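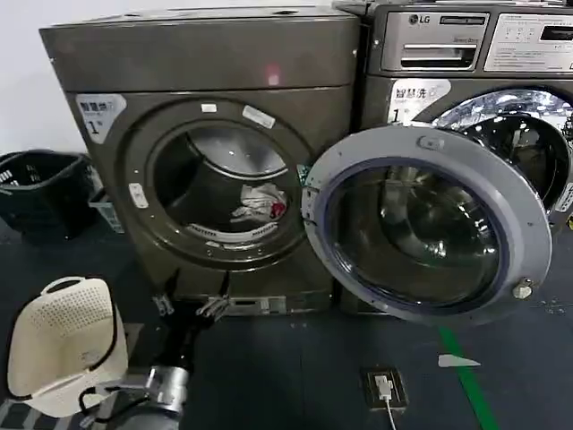
the two machines, LG on the right

badik_67
Ok laundry people, I need opinions before I start a war in my building. We have a shared laundry room and these are the two front loaders I use. Both have a sticker with a big 1 on it, so I treat them as a pair. My question is about doors. I was raised to leave the washer door wide open when you're done so it can air out. Somebody else in the building closes it. Every time! I open it, I come back with my next load, it's closed, and it smells like a pond in there.

There was also a white cloth with a red patch sitting in the bottom of the left one. Not mine. I left it where it was, but now I wonder if I should have put it on top. What do you all do with strays?

studden
Door open, always. Drawer too. People forget the drawer, and that's where the black gunk grows. Pull it all the way out once in a while and run it under the hot tap, you will be horrified.

And I'd put the cloth on top of the machine. If you leave it in, the next person washes it with their darks and then it's a gray cloth.

mandstead mom
I'm going to disagree on the door. Wide open is a hazard in a tight room. I walked straight into one with a full basket a few years ago and had a bruise on my hip the size of a saucer. Cracked open a couple of inches is plenty. We had a toddler then too, and you do not want a toddler finding an open washer.

studden
Fair on the toddler. But a couple of inches does nothing if the room is humid. Mine took 2 days to stop smelling when I left it cracked and one night when I left it all the way open.

mandstead mom
Then your room needs a fan, lol

Mikkel Vestergaard
I looked after a laundry room in a 40 unit building for a long time, so here are my two cents. The smell is mostly the gasket. Water sits in the bottom fold along with hair and lint and whatever came out of people's pockets. Wipe it with an old rag after your last load – get your finger right down in the fold. You can leave the door whichever way you like after that, though I prefer open.

The other thing is detergent. Almost everyone uses too much. 2 tablespoons of liquid for a normal load in a front loader, and less if your water is soft. The extra doesn't rinse out, it just coats everything and then it stinks.

badik_67
2 tablespoons?? I've been filling the cap. Oh no.

Mikkel Vestergaard
The cap is how they sell detergent.

thorarinsdottir_k
Jumping in on baskets, because I see a white one with the holes and a black one with slots. Are those both yours? I've been looking for one with slotted sides that doesn't crack at the handles. I've gone through so many of the cheap ones and the handle always goes first, right when I'm on the stairs.

badik_67
White one's mine, the black one lives there. No idea who owns it, but people drop odd socks in it. My white one has held up okay, but I don't load it with wet towels. For those I make two trips.

studden
See, there's your answer for the cloth. Sock basket!

thorarinsdottir_k
Two trips, who has the knees for that

mandstead mom
I still say don't touch other people's stuff. I had a pillowcase "helpfully" moved in July and never saw it again. If it's in the drum, shake out your own things when you're done and leave theirs how you found it.

studden
So you'd run your wash with a stranger's rag in it?

mandstead mom
I'd use the other machine.

badik_67
Update, I went down at 9 pm to wipe the gasket like Mikkel said. Got a hair tie, a wad of lint and half a receipt out of the fold. Disgusting and also kind of satisfying? Left the door open. Will check in the morning to see if it's been closed again.

Mikkel Vestergaard
Put a note on it. Keep it friendly, and don't underline anything.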